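Lesezeit: 3 Minuten

Wer eine Wohnung kaufen will, sollte vor dem Notartermin die Protokolle der Eigentümerversammlungen lesen

Beim Kauf einer Eigentumswohnung reden alle über Zinsen, Lage und Quadratmeterpreis. Über die Rücklage der Gemeinschaft redet kaum jemand, und wenn doch, dann meist erst nach der Unterschrift. Ich halte das für den teuersten Fehler, den Käufer derzeit machen.

Ein Paar, das ich im September begleitet habe, interessierte sich für drei Zimmer in der Wohnanlage Pomare. Das Exposé nannte ein Hausgeld von fast 500 Euro im Monat und sprach von einer gepflegten Anlage. In den Protokollen stand, dass die Sanierung des Daches dreimal vertagt worden war. Auf die Wohnung entfielen 995 Euro Rücklage. Davon lässt sich ein Dach nicht bezahlen. Den Rest holt sich die Gemeinschaft über eine Sonderumlage, und zahlen muss in der Regel, wer bei Fälligkeit im Grundbuch steht.

Der Makler hatte nichts Falsches gesagt. Er war nur nicht gefragt worden. Die Verwaltung, in diesem Fall Zonus, schickte die Unterlagen erst auf Drängen des Verkäufers und brauchte dafür neun Tage. In dieser Zeit wurde den beiden zweimal mitgeteilt, es gebe weitere Interessenten.

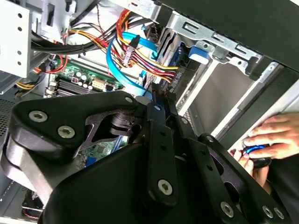 Blick in einen offenen Desktop-Rechner mit schwarzem Greifer.

Mein Kollege Keith Quinlan sieht die Sache anders. Er meint, wer zu lange prüft, bekommt in guten Lagen gar nichts mehr. Daran ist etwas Wahres. Eine Wohnung, die man wegen einer offenen Frage nicht bekommt, ist aber ärgerlich, eine mit ungeklärter Umlage kann die ganze Finanzierung kippen. Banken rechnen solche Posten selten ein.

Ich würde deshalb eine Pflicht begrüßen, die Protokolle der letzten Jahre, den Wirtschaftsplan und den Stand der Rücklage schon mit dem Exposé herauszugeben. Verkäufer haben die Papiere ohnehin oder können sie anfordern. Bis es so weit ist, bleibt Käufern nur, schriftlich danach zu fragen und den Notartermin so lange offen zu lassen.

Das Paar hat am Ende 3 Prozent weniger geboten und den Zuschlag trotzdem bekommen. Über das Dach wird auf der nächsten Versammlung wieder abgestimmt.

Kontakt | © Tarari Immobilienblog | Nach oben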